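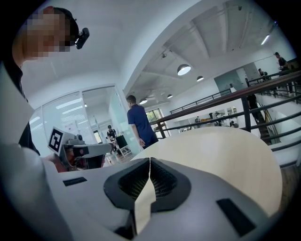 Figure 2. Light wooden tabletop with a rounded edge, one person leaning in and one standing.

4.2 Standing and leaning at the table

The postures coded most often after ordinary sitting were standing at the table and leaning in over it from one side. Both appear in Figure 2. We had expected them to be brief, a matter of someone stopping on the way past, and the first version of the coding sheet gave them a single box between them. After the November pilot we split that box in two. People who stood upright tended to keep their distance from the top and talk, while people who leaned in were nearly always busy with something on it, or following the hands of someone who was.

The log kept in Jista holds 3707 entries for the whole study period. An entry was opened when a person came within arm's reach of a table and closed when they left it or changed posture. A person who leaned in, straightened up to speak and leaned in again therefore produced three entries. This inflates the figures for the more restless tasks (sorting, laying out, folding) compared with reading and writing, and the reader should bear this in mind when looking at Table 3.

Leaning was more common at the tables with rounded edges than at the square-edged ones. At a square edge people who wanted to reach the middle of the top usually put a hand flat on the surface first, or shifted round to the short side. At a rounded edge they let the hip or the forearm rest against the table and reached from there. The Nondard tables, which have a narrow bevel, fell between the two, though they were used mainly in the early morning and the tasks done at them were lighter. We do not treat them as a separate group in the analysis.

Several people mentioned the edge in interview without being asked. One woman who used the Mutiso room most afternoons said she had stopped noticing the table at all until she was moved to one of the older ones, where she "kept finding the corner with my wrist". Another preferred the square edge because loose paper could be tapped straight against it. Complaints about the rounded edge had mostly to do with pens rolling off.

The finish of the top mattered less than we had assumed. Pale wooden tops were described as pleasant or clean-looking, and a few people said small dark items were easier to find on them. Glare from overhead lights was raised at one site only, where the tops had recently been oiled. No difference in posture could be traced to colour.

Where people placed themselves in relation to each other was harder to code. With two people at a table, the usual arrangement was across a corner. With three or more, a pattern appeared that we called the outer place: one person working close in, the rest further back, with room between them for somebody to step forward. The person in the outer place was not always a bystander. In the folding tasks they often handed things over, and swaps between the near and outer places were frequent. Ivone Mendonça, who coded the afternoon material, marked these swaps with a separate symbol, and we adopted it for the remaining sites.

Chairs were a complicating factor. In the Mutiso room the chairs were stacked along the wall and had to be fetched, and many people did not fetch them for short tasks. At the Fudelance site chairs were left at the table overnight and tended to be used, or else pushed aside and left in the way of anyone standing. In 2 sessions there the chairs had been taken for a meeting next door. The share of standing entries in those sessions was close to that in the Mutiso room, although the tasks differed too much for a firm comparison.

Table width also played a part. The tops narrow enough to be reached across from a seat produced very few leaning entries, whatever the edge. On the wider tops, people who began seated commonly rose halfway, with one knee on the chair or both hands on the top, and then either gave up the chair altogether or pulled the materials towards them. We coded the half-risen posture as leaning. A stricter scheme would give it a category of its own, and the free-text notes would allow the entries to be recoded.

Our records say little about how long a posture could be kept up before it became uncomfortable. Few people stayed leaning for the length of a task. Most straightened up, sat down or changed sides, and when asked about it afterwards they generally could not recall having moved.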